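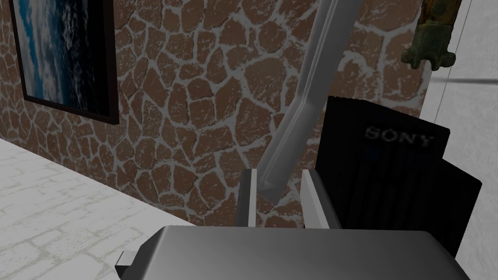
Fadi Yammine told us that his house had never been cooler in summer than since the stone went on, and that anyone who doubted it could come round on a hot afternoon and put a hand on the wall. We took him up on it, with thermometers.

Does a stone feature wall keep a room cool?
Year 11 Earth and Environmental Science, extended project
Varkgate Senior College
Submitted April 5, 2023

Why we picked this

Half the display homes in the new part of Sulow have a stone feature wall in the lounge, and the brochures all say much the same thing. The one for Parnico stone says it brings "natural thermal comfort" to a room and "works with the seasons". Neither phrase has a unit attached. When we rang the showroom and asked how many degrees of comfort, we were put on hold and then offered a catalogue.

Mr Yammine paid $4,000 for his wall, installed. He is happy with it and we aren't trying to talk him out of it. It's his lounge. But he told us he bought it partly to save on air conditioning, and a claim like that can be checked by two students with borrowed equipment, so we thought somebody should.

Background

The idea behind the claim is thermal mass. Heavy materials such as stone, brick and concrete take a lot of energy to warm up, so a building made of them changes temperature slowly. It soaks up heat during the day and gives it back at night. Old stone farmhouses do this fairly well, and our textbook has a whole page on it with a drawing of a church.

What the page doesn't say is how much stone you need. A farmhouse wall is stone all the way through. A modern feature wall is usually a thin facing glued onto plasterboard, with an ordinary timber-framed wall behind. Calling both of them "stone walls" is correct in the way that calling a puddle and a dam "water" is correct. We expected the thin kind to do very little, and we should admit that we expected it before we started, as it may have affected how hard we looked for other explanations.

There's also the hand test. Stone feels cool because it conducts heat out of your hand faster than plaster does. A stone surface and a painted surface in the same room can be at exactly the same temperature and the stone will still feel colder. Everybody we spoke to used the hand test, including the person at the showroom.

Method

We found 8 houses in Sulow whose owners would put up with us. Half had a stone-faced wall in the lounge and half had the same builder's floor plan with plain painted plasterboard. We matched them into pairs by which way the lounge windows faced. This was harder than it sounds and one pair is not well matched (see Problems).

In each lounge we put a Mok temperature logger on a bookshelf or cabinet, away from direct sun and from the television. Householders were asked to write down when the air conditioner was on, and we threw out any reading taken while it was running or in the hour afterwards. After that we were left with 283 usable readings. We also took surface temperatures with an infrared thermometer from the physics cupboard, holding it square to the wall each time.

Results

The stone lounges and the plain lounges had nearly the same afternoon temperatures. In some pairs the stone room was slightly cooler and in others it was slightly warmer. The biggest gap between any matched pair was 2 degrees, and in that case it was the plain room that was cooler. That house has an enormous jacaranda on the western side, and we would sooner credit the tree than the plasterboard.

Surface readings told the same story. The facing stone was close to room temperature whenever we measured it. On one very hot afternoon Mr Yammine put his palm on his wall and said it was freezing, while the thermometer gave a figure nearly identical to the one for the painted wall opposite. We showed him. He suggested that the thermometer was wrong, which was a fair thing to suggest, so we checked it against a second one. They agreed with each other.

Overnight there may have been a small effect. The stone rooms seemed to lose heat a little more slowly after sunset. We say "seemed" because the difference is within the error of the loggers, and because in summer a room that stays warm at night is the opposite of what people are paying for.

Problems

Our sample is small and nobody should quote it as if it weren't. One of the stone houses has ceiling insulation that was topped up recently, and its partner doesn't, so that pair ought to favour the stone. It didn't, much, but we can't build anything on a single pair.

We relied on people writing down when they used the air conditioner. One family's sheet says it was never on in the whole period. We were in that house on two occasions and it was on for both of them. Their readings have been left out.

We also never found out exactly how thick each facing was. Owners didn't know, and we weren't going to ask to take a piece off.

The other side

We showed a draft to Bartosz Głowacki, who thought we had been too hard on the product. His argument was that the brochure never promises a cooler room, only comfort, and if people feel comfortable looking at stone then it has delivered. We disagree. The word sitting in front of "comfort" is "thermal", and a customer reading it will think of temperature. If the makers have measurements, they could print them. We wrote asking for some and hadn't received a reply when this report was due.

He was right on another point, though. We had written that the walls "do nothing", and our readings can't show that. They show that any effect was too small for us to pick up with this equipment, and we've changed the wording to match.

What we would do next

Repeat it in August, when the claim about holding warmth could be tested properly with heaters in place of air conditioners. We'd put two loggers in every room, and record shade trees from the start. We would also like to run a blind hand test, with people feeling stone and plaster samples kept in the same room overnight and guessing which is colder. The loggers are booked out to the Year 12 group until the end of term.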